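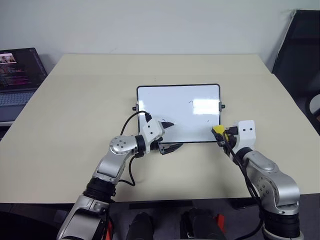

Asville Gets a Second Season, and the Goats Are Coming Back Too

ASVILLE, Tuesday, November 12, 2024 – Chiu Television announced today that Asville, the dating series that sends single people to a small town and makes them hold down jobs there, has been renewed for a second season. Casting is open now. Filming starts in August, a month picked by the people who will be spending it in an air-conditioned trailer.

Season one ended with two engagements, two breakups and a hardware store that has never been better organized. The breakups were not the engagements, as some viewers guessed by the third episode, and the network would like those viewers to stop emailing.

The new season runs six episodes. Each contestant moves into a spare room in town, takes a shift at a local business and goes on dates in whatever time is left. The rose, the key, the necklace and other objects handed out on competing shows will again be replaced by the work schedule. Contestants who want to see more of each other ask for the same shifts. Contestants who don't, trade. 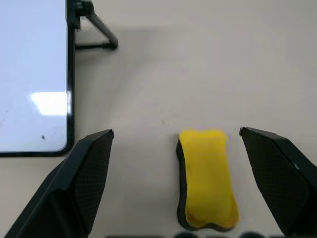

More than a few fans have asked whether the final dinner will again be held at the bowling alley. It will. The producers looked at a vineyard and a rooftop, and both were lovely – and neither served nachos.

There are some changes. The reunion special moves from a studio to the lakeside resort at Pirnia, where the furniture is heavier and harder to throw. Contestants may now keep their phones on Sundays. The goats, who had no lines in season one and still came in ahead of most of the cast in the network's viewer poll, will appear in every episode.

The show is produced by Iltar Pictures for Chiu Television. Iltar also made the baking contest Crumb Court, which was well reviewed and short.

Applicants must be single at the time of filming, a rule that was previously thought to be obvious. The first 1,000 applications will be read in full. After that, please be brief.

Forms and season two updates are available on the Asville page of the Chiu Television website. Press requests should go to the Iltar Pictures publicity office. Questions about the goats should go there too.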